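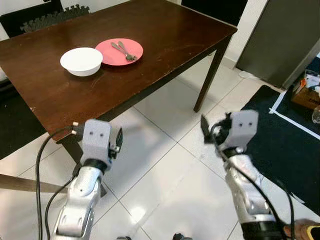 Wragg Capital Closes Refinancing of Plekel Mixed-Use Portfolio

March 1, 2022 — Wragg Capital, a commercial real estate lender, today announced that it has closed a fixed-rate loan to Vidis Properties for the refinancing of the Plekel portfolio, a group of 14 mixed-use buildings with apartments on the upper floors and shops or offices at street level.

The new loan replaces three separate mortgages taken out by earlier owners of the buildings. Two of those mortgages were due to mature this year. The third carried a floating rate and could be prepaid without penalty. All three were paid off in full at closing.

Terms of the loan were not disclosed. Wragg said that it carries a fixed rate for the full term, requires interest-only payments during the first part of the term and pays down principal after that. The loan is secured by first mortgages on all of the buildings. Wragg will hold it on its own balance sheet and has no plans to sell it into a securitization.

"These buildings were financed piecemeal over a long period, and the owner was dealing with several lenders, several sets of reserves and several reporting calendars," said Yoon-hee Yoon, head of originations at Wragg Capital. "We looked at the portfolio as one business. The rent rolls are steady, the buildings are in fair to good condition, and the borrower knows them well. We were comfortable with a single loan."

About the portfolio

The Plekel portfolio contains about 600 apartments, most of them one- and two-bedroom units. Ground-floor tenants include pharmacies, restaurants, dental offices, a hardware store and a branch library. No single commercial tenant accounts for a large share of total rent.

Vidis acquired the buildings in stages and has managed them through its own staff from the start. The company has replaced roofs at the oldest properties, converted several boilers from oil to gas and brought most of the elevators up to current code. The remaining elevator work is covered by a reserve set up under the new loan.

The largest property in the group is at 1753 Gomen Avenue. It has a full block of storefronts and a parking garage at the rear with 400 spaces. Part of the garage is leased to a nearby medical office building under a long-term agreement, and the rest is used by residents and by customers of the shops.

Apartment occupancy across the portfolio held up during the past two years, Wragg said. Retail occupancy fell when a number of restaurants and personal service businesses closed, and some of that space has since been leased again, in most cases on shorter terms than before. Wragg based its underwriting on rents now being collected and gave no credit for storefronts that are vacant or for leases still under negotiation.

Use of proceeds

Most of the loan proceeds went to pay off the existing mortgages and to cover closing costs. The balance has been placed in reserve accounts for capital repairs, leasing costs and real estate taxes. No cash was distributed to the owners at closing.

Work to be paid for from the repair reserve includes:

Elevator modernization at the properties where it has not been finished

Facade repairs and new window lintels at four of the older buildings

Repaving and new lighting at the Gomen Avenue garage

Replacement of common-area flooring and mailboxes

Vidis expects to begin the facade work in April, weather permitting. Sidewalk sheds will be put up in front of the affected storefronts, and entrances will stay open during business hours. Residents in those buildings will receive written notice before any work that requires access to their apartments.

The leasing reserve may be used for tenant improvements and brokerage commissions on vacant ground-floor space. Vidis may draw on it after a lease is signed and Wragg has reviewed the terms. Smaller leases that meet a set of agreed standards do not need the lender's approval in advance.

Effect on tenants

The refinancing does not change the ownership or the management of any building. Leases remain in force as written, and residents and businesses should continue to pay rent and submit repair requests in the same way they do now. Security deposits are held by Vidis and were not part of the transaction.

Commercial tenants may be asked to sign an estoppel certificate or a subordination agreement if they did not do so before closing. These are standard documents that confirm the terms of a lease and set out its standing in relation to the mortgage. Tenants with questions about them should contact the Vidis property management office.

Market conditions

Owners of older mixed-use buildings have found financing uneven, according to Yoon. Lenders have been willing to compete for apartment loans, while many have pulled back from properties with a meaningful amount of street-level retail.

"A lot of lenders see a vacant storefront and stop reading," Yoon said. "We take the apartments first, then go through the retail one lease at a time. Some of it is weak and we size the loan accordingly. Some of it has been paying on time for many years."

Yoon added that borrowers with loans maturing this year have been starting talks earlier than usual and asking for fixed rates. Wragg expects to close further loans of this type and is now reviewing applications from owners of both single buildings and small portfolios. The firm lends on multifamily, mixed-use, self-storage and light industrial property. It does not lend on hotels or on land.

About Wragg Capital

Wragg Capital is a privately held lender that makes first mortgage loans on commercial real estate. It originates, underwrites and services its loans in-house. Borrowers deal with the same team from application through payoff.

About Vidis Properties

Vidis Properties owns and manages apartment and mixed-use buildings. The company handles leasing, maintenance and construction with its own employees and holds its properties for the long term.

This release is for information only and is not an offer or a commitment to lend. All loans are subject to underwriting, credit approval and the completion of legal documents. Statements about planned repairs, leasing or future lending reflect current expectations — actual results and schedules may differ.

Media inquiries may be directed to the Wragg Capital communications office.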